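Casteck Carrier Board, Jerkham Layout, with Power Lead
Part no. 2264

Overview

The Casteck carrier board is a small blue circuit board for bench projects, classroom kits and repair work. The 2264 is the version with a red power lead already soldered to the underside. If you want to add your own lead, order the 1332, which is the same board with nothing attached to the power point. Both come with the header fitted and soldered.

The layout was drawn by Sota Sugiyama for the Jerkham test boxes, and we started selling the board by itself after customers kept asking for spares. It has been revised once. The revision moved some of the traces near the header and left the mounting holes where they were, so a new board fits an old box.

The power lead

The lead is insulated stranded wire, red, 40 cm long. At the board end the bare wire is formed into a loop and soldered down. The other end is cut square and left plain so you can fit the connector you use. We don't supply connectors with this board, but the Brermont crimp kit works well with this size of wire.

Leads are soldered by hand in our own workshop, mostly by Mi-kyung Ra and Ghassan Mahasneh. Joints vary a little in shape from one board to the next. Each one gets a pull check and a continuity check before the board is bagged.

Please don't carry the board by the lead. The joint is sound, but repeated tugging will lift the copper under it in the end, and a lifted pad is a slow repair. A dab of hot glue or a small cable tie near the edge of the board takes the strain if the box is going to be moved a lot.

Mounting

Use M3 screws in the mounting holes. The holes are plated, so put a nylon washer under the screw head if your box is metal and you don't want the board tied to it. Spacers should be at least 6 mm tall. The solder joints on the header stick out from the underside and will short on a metal plate if the board sits flat against it.

Run the red lead out past the nearest edge before you tighten the screws. It is easy to trap it under a spacer, and a pinched wire can look fine from above.

What you get

1 carrier board, header fitted
1 red power lead, soldered
2 nylon washers
1 printed wiring sheet

Screws and spacers are sold separately. The washers are in a paper packet inside the bag – check before you throw the bag out.

Ordering

2264 – carrier board with red lead
1332 – carrier board, no lead

Boards ship in anti-static bags. Orders placed before noon normally go out the same afternoon. School orders can be put on account; ask for Birdie Bellamy at the order desk. The next batch of the 1332 is due in May, and the 2264 is in stock now.

Longer leads can be made up on request, in the same red wire or in black. Allow an extra week. We can't take back boards with custom leads unless there is a fault.

Customer notes

"Bought a bag of these for the Subramaniam bench rigs. The lead is long enough to reach the supply with some slack, and that was my complaint about the last board we used. The wiring sheet could be printed larger." – Gus Pruitt

"Good solder work. Took me nearly an hour to find the washers."

Care and repair

Flux residue around hand-soldered joints is harmless. If you want it off, use isopropyl alcohol and a soft brush, and let the board dry before you power it. Don't scrape at the blue coating with a blade, as the traces underneath are thin.

If a lead does come away, it can be put back with an ordinary iron. Clean the old solder from the board with braid, form a new loop in the bare end of the wire, and heat the loop and the board together before feeding in solder. 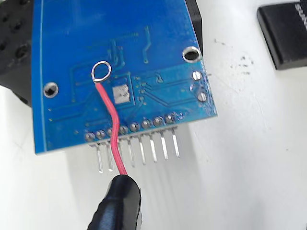 Let the joint cool without moving the wire, then check for continuity from the free end of the lead to the header before you put the board back in its box. Boards that are beyond this sort of repair can be sent to us with a note of the fault and your order number.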